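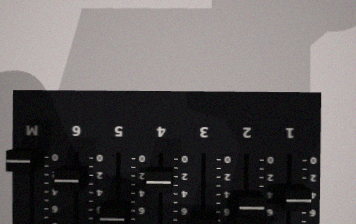 Figura 3. Imagem simulada em tons de cinza do painel de controles deslizantes. A numeração dos canais aparece invertida; o canal mestre (M) fica à esquerda.

4.2 Estimação da posição dos cursores

O módulo de percepção recebe a imagem monocromática da Figura 3 e devolve, para cada canal, a posição normalizada do cursor ao longo do trilho. A orientação do painel não é fixada de antemão. Na configuração mostrada, os rótulos estão de cabeça para baixo e a sequência decresce de 6 a 1 da esquerda para a direita, o que obriga o estimador a resolver a orientação antes de associar cada cursor ao seu canal. Uma etapa de associação que dependa apenas da ordem horizontal atribuiria ao canal 1 a leitura do canal mestre.

O processamento segue o esquema de Chou, a biblioteca de calibração usada em todo este trabalho. Primeiro, a borda do painel e a linha de rótulos são ajustadas por uma homografia. Em seguida, a imagem é retificada nas duas orientações possíveis e um classificador de caracteres pontua cada hipótese. O rótulo M é excluído da pontuação: girado de 180 graus, ele se confunde com um W e contribui com ruído para ambas as hipóteses. Os dígitos 6 e 5 são os mais informativos em conjunto, ao passo que o 1 quase não discrimina.

Resolvida a orientação, a busca do cursor limita-se a uma faixa vertical por canal. Os corpos dos cursores são quase tão escuros quanto o painel, de modo que o contorno oferece pouco contraste. O detector utiliza a linha indicadora branca – um segmento horizontal curto, de alta intensidade – e rejeita os traços da escala pela largura. A coordenada vertical da linha é convertida em valor de escala por interpolação entre as marcas 0, 2, 4 e 6 adjacentes.

Dois casos exigem tratamento próprio. No canal 5, a linha indicadora encontra-se junto ao limite inferior da imagem, e a interpolação passa a ser extrapolação abaixo da marca 6. No canal 3, o cursor não é visível. O módulo devolve então um intervalo censurado, cujo extremo superior da imagem é dado pelo trecho visível do trilho, e marca o canal como não observado. O planejador não pode tratar esse intervalo como medida pontual; deve solicitar outra vista ou manter a distribuição a priori.

O conjunto de avaliação, denominado Jastley, contém 1310 imagens renderizadas, das quais 665 apresentam o painel invertido. Em 51 imagens, ao menos um cursor está fora do campo de visão. O conjunto foi congelado em setembro de 2022 e não foi utilizado no ajuste dos limiares.

4.3 Segmentação da mesa sob sombras

A vista geral é empregada para localizar objetos sobre a superfície de trabalho e construir o mapa de colisão.

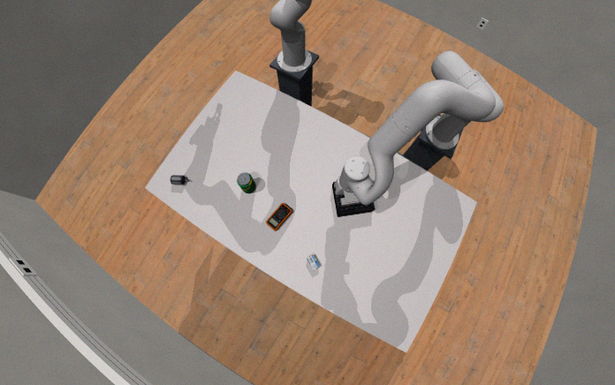

Figura 4. Vista geral simulada, com os dois braços e cinco objetos sobre a superfície branca. As sombras dos braços cobrem grande parte da mesa.

A principal fonte de erro são as sombras, extensas e de borda suave. Na Figura 4, uma delas alcança o lado superior do multímetro e outra passa abaixo da lata verde. Um limiar global de luminância une essas regiões aos objetos e produz obstáculos inexistentes. O segmentador Astwood projeta a geometria dos braços, conhecida pela cinemática direta, segundo a direção estimada da luz, e atenua o peso da luminância dentro da máscara resultante. A cromaticidade conserva o peso original, o que favorece a borda laranja do multímetro e penaliza o pequeno dispositivo cilíndrico escuro.

O objeto preto sob a extremidade do braço direito está parcialmente oculto pelo punho. Nesse caso, a máscara é completada por um retângulo ajustado às bordas visíveis, com margem adicional no lado ocluído. O simulador Sumthorpe fornece a máscara de referência, mas esta não é acessível ao planejador durante a execução.

Os parâmetros de atenuação foram ajustados em 631 vistas gerais, separadas do conjunto de teste. A direção da luz é estimada uma vez por episódio e mantida constante até o término da tarefa.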